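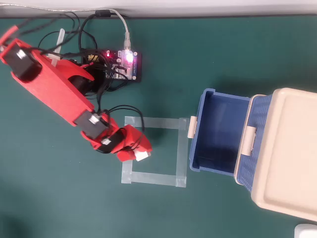
Teaching by hand or by remote: what are people doing?
Print this thread | E-mail this thread

gulgate_tinkerer wrote:
I've been trying to teach my arm to put a small block into a basket, and after 300 goes I have learned a great deal about my own shortcomings. The setup is a follower arm on the bench, a matching leader arm that I waggle, and a laptop that writes everything down and judges me. The block always starts inside the square of tape on the green mat, and it has to end up in the blue basket just to the right of it. I stuck a white pad on the tip of the gripper, which helped with grip and did nothing for my nerves. Trained on the lot overnight and the arm now goes confidently to the middle of the square whether or not the block is there, closes on air, and delivers the air to the basket. Beautiful follow-through. Where am I going wrong?

opoku_bench wrote:
Where in the square were you putting the block?

gulgate_tinkerer wrote:
In the middle, mostly. It seemed polite.

opoku_bench wrote:
Then it has learned what you taught it. You've given it 300 lessons in going to the middle of a square. Start the block in the corners, along the edges, turned at odd angles, and do it on purpose from a list. If you leave it to your own idea of random you will put it in the same four places. I know this from having four places.

suvow_sue wrote:
Agree with the above, and I'd bin the leader arm while you're at it. Switch the motors slack, take hold of the follower and move it yourself. You feel the block touch, you feel it slip, and you stop when something's wrong. With a leader you're operating by rumour. My first decent results came from 100 hand-guided runs after months of waggling.

ridell7 wrote:
And is your hand in every one of those 100 recordings?

suvow_sue wrote:
It's in the camera view, yes. I wear a dark glove.

ridell7 wrote:
So the robot has learned that when a dark glove arrives from above, it is time to work. I did exactly this with a drawer-opening job. Lovely results in training, then I took my hand away and it sat there like a dog waiting to be let out. Hand guiding is fine if you only keep the joint angles and replay them. If the thing has to look at pictures and decide, your hand is the biggest clue in the picture and you're about to remove it.

suvow_sue wrote:
You can replay the motion afterwards with no hand in view and record the camera on the second pass. That's what I do. I didn't mention it as I assumed everyone did.

ridell7 wrote:
Not everyone did, as the drawer can tell you. That's twice the work per run, though, and the replay drifts. Slack motors sag differently from live ones. By the time mine got to the handle it was politely opening the air beside it.

suvow_sue wrote:
Mine doesn't drift enough to matter. Perhaps your drawer was further away.

opoku_bench wrote:
You two had this argument in April.

gulgate_tinkerer wrote:
I would like to stay with the leader arm if I may, having spent a weekend printing it. New list drawn up, corners included. One question: should I delete the fumbles? I've been keeping only the clean runs, so I've a folder of drops, near misses and one where I reached for my tea with the wrong arm.

opoku_bench wrote:
Delete the tea. Keep any run where you missed, backed off and got it second time. If it only ever sees perfect picks it has no idea what to do after a bad one, and it's going to have plenty. Runs that end with the block on the mat, throw out.

ridell7 wrote:
I disagree with this slightly. On a small set I'd keep clean runs only, get it working at all, and then add recoveries. When I mixed them in early the arm learned to miss first as part of the routine. It would dip beside the block, lift, consider, and then pick it up perfectly. Every time. I suppose it thought that was manners.

opoku_bench wrote:
How many recoveries did you have in there?

ridell7 wrote:
More than I'd care to put on a public forum.

mat_and_tape wrote:
Long-time reader. Check your speed as well. My first batch was recorded in the evening when I was tired and slow, and the second in the morning after coffee. The arm averaged us out and hesitated halfway across, every time, as though it had left the gas on. Now I do a few warm-up runs that don't get saved and try to keep the same pace. Also don't pause over the block while you line things up. A pause looks like nothing to you, but to the model it's a lot of recorded moments in which the correct answer is "stay where you are", and it takes that to heart.

suvow_sue wrote:
The pause is a leader-arm problem, I'd point out. You pause because you can't feel where the fingers are.

mat_and_tape wrote:
I pause because I'm thinking about lunch.

gulgate_tinkerer wrote:
Guilty on the pausing. I looked back through the recordings and I hover over that square like a man choosing a chocolate. Does it matter where I look from while I'm driving? I've been standing over the bench and looking straight down at it.

opoku_bench wrote:
Yes! Drive from the camera view on the screen, and don't look at the bench at all. If you can see something the camera can't, you'll use it without noticing, and the arm can't copy what it can't see. The first dozen runs will be humiliating. Shut the door.

ridell7 wrote:
Seconded, and I don't second opoku lightly. Also leave the basket and the lid where they are until the block part works. Move one thing at a time. Someone on here boasted of 2,768 runs with everything moved every time and it still couldn't find the basket. It knew a great deal about lids.

gulgate_tinkerer wrote:
Update. Fresh set recorded from the screen, block placed from the list, no hovering, no tea. Door shut, as advised, after the first few. Trained overnight again. It now finds the block in three of the corners and gets it into the basket more often than not. In the fourth, the top left one, it comes in at a silly angle and shoves the block out over the tape. I think the arm is too folded up there, with the base so close. It then carries on to the basket with nothing, as before, so some of the old personality has survived.

opoku_bench wrote:
Do an extra batch in that corner only, and bring the wrist round earlier than feels natural. If you were squashed up there while driving, so is the arm. Failing that, shift the tape a bit further from the base and pretend it was always there.

suvow_sue wrote:
Or take hold of it with your hand and show it the angle.

ridell7 wrote:
In the glove?

gulgate_tinkerer wrote:
Moving the tape. Will post again when the new batch is done, probably about 7 in the evening if the laptop holds up.

Print this thread | E-mail this thread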